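Sasaki bathroom and laundry notes: read me first

Hi, Rhona Lindsay here. I started this folder in May when I was wiping down every basin in the house and kept forgetting what I'd used on which one. It's grown a bit since then (141 photos now, plus my scribbles!), so I figured it needed a proper README.

What's in it

basins: photos of sinks and the rims around them
benches: timber tops, mostly the edges where grime collects
notes.txt: what I used, how long it took, whether I'd bother again

Colours are a bit hit and miss. Cream comes out yellower or more olive depending on the light, so please don't go matching paint off these.

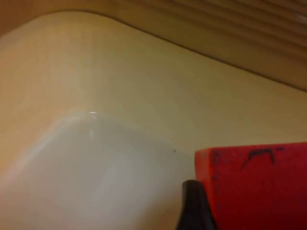 I clean the flat rim first and the bowl last, otherwise I'm just pushing crumbs of dirt back into a basin I've already rinsed. Soft cloth only on anything glossy. Timber gets a barely damp one and a dry wipe straight after.

Use the photos however you like. If you spot one that's filed wrong, rename it and add a line to notes.txt.

Last tidied February 11, 2025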